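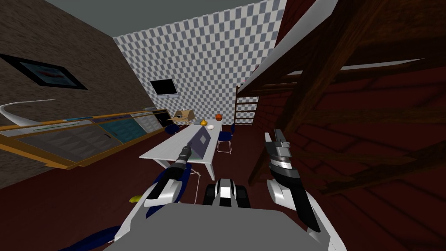 Changes to linen, arrivals and damage deposits for summer lets

June 14, 2019

Owners and regular guests will have had a short email from us about the new arrangements for holiday lets in Husta and at Moynihan Terrace. Several people have asked for the details in one place, so they are set out below. The changes apply to all stays starting in July or later. Bookings that begin before then carry on under the terms printed on the confirmation, even if the stay runs over into the new month.

Linen

Until now, guests at Moynihan Terrace have had bed linen included and guests in Husta have had to bring their own or hire it. This has caused confusion, mostly for families who stayed at one last year and booked the other this year. From July, bed linen and bath towels are included in the price at every property let through Uretti. Beds will be made up for arrival. Cot linen is not included, and neither are beach towels. Please don't take the bath towels to the beach, as the sand gets into the machines at the laundry and we are charged for it.

Guests who have already paid for linen hire on a July or August booking will get the money back on the card they used. There is no need to ring the office. If the card has since expired, let us know and we will send a cheque.

For owners, the laundry charge will appear as a separate line on your monthly statement. It used to be folded into the changeover fee, and the changeover fee comes down to match. Owners who supply their own linen can go on doing so, but we need at least two full sets for each bed, marked with the name of the property.

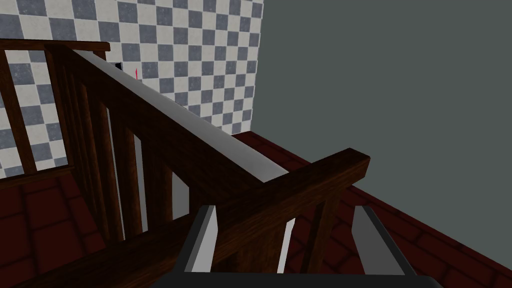

Credit: Uretti

Arrival and departure

Arrival time moves an hour later. Departure time stays as it is. We know the later arrival will be unwelcome to guests with small children or a long drive, and we looked at other ways of doing it. The cleaning teams are now making up every bed as well as cleaning, and on a busy changeover day the larger houses could not be finished in the old gap.

If a property is ready early, guests will get a text message with the key safe code. The code will not work before the message is sent, so please wait for it. There is parking for Husta guests in the public car park behind the church and it is free in the first hour. At Moynihan Terrace you may park in your allotted space from noon and leave the car there, with your luggage in it, until the house is ready.

Late departures can still be arranged where nobody is arriving on the same day. Ask the office before you travel. We can't confirm a late departure any earlier than the week before, as we still take last-minute bookings.

Damage deposits

This is the part that has brought in most of the letters. The damage deposit has been a different amount at almost every property, set by the owner, and taken by card when the balance was paid. It has then been returned after the stay, sometimes quickly and sometimes not. From July there is one deposit of £195 for all properties. It will be held on the card the day before arrival and released within four working days of departure, unless the owner or the cleaners have reported a problem.

A hold is not a payment. The money stays in your account but you can't spend it while the hold is in place, so please allow for that when you budget for the holiday. Some banks take a little longer to show the release and we have no way of hurrying them.

If something is broken, tell us while you are there. We don't charge for the odd glass or plate. We do charge for stained mattresses, lost keys and anything that means the next guests can't use a room. Guests will be sent a copy of the report and the repair bill before any money is taken.

Owners have asked what happens if the damage costs more than the deposit. The booking terms allow us to ask the guest for the difference, and we will do that on your behalf. We would still advise every owner to check that their own policy covers accidental damage by paying guests, as many ordinary home policies do not. 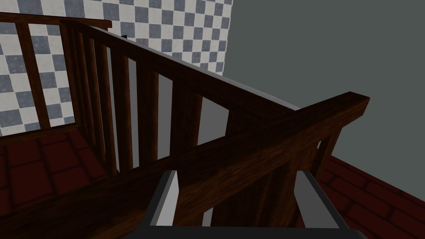
One owner wrote to say that a single figure was too low for a house sleeping a large party, and that a deposit "ought to go up with the number of beds". We did consider this. Last year we handled 278 bookings and a deposit was kept, in whole or in part, in very few of them. The sums kept were mostly small and the size of the house made little difference. We will look at the figure again at the end of the season and will write to owners before changing it.

Booking system

The new deposit arrangement depends on Zotuvent, the booking system we moved to in the spring. Owners can log in to see their calendar, block out dates for their own use and download statements. If you have not yet set a password, use the link in your welcome email. The link stops working after a time, and if yours has done so the office can send another.

Please block out your own dates as soon as you know them. We had a double booking at Easter when an owner's family arrived to find guests in the house. The guests stayed and the family went elsewhere, but it was a poor start to the holiday for everyone.

Guests do not need a Zotuvent account. Your confirmation, balance reminder and arrival details will all come by email, and paper copies can be posted to anyone who asks.

Remaining dates

There are still a few weeks free at Moynihan Terrace in the second half of July, and short breaks in Husta once the schools go back. Dogs are welcome at the ground-floor flats only. The up-to-date list is on the website and is also pinned up in the office window.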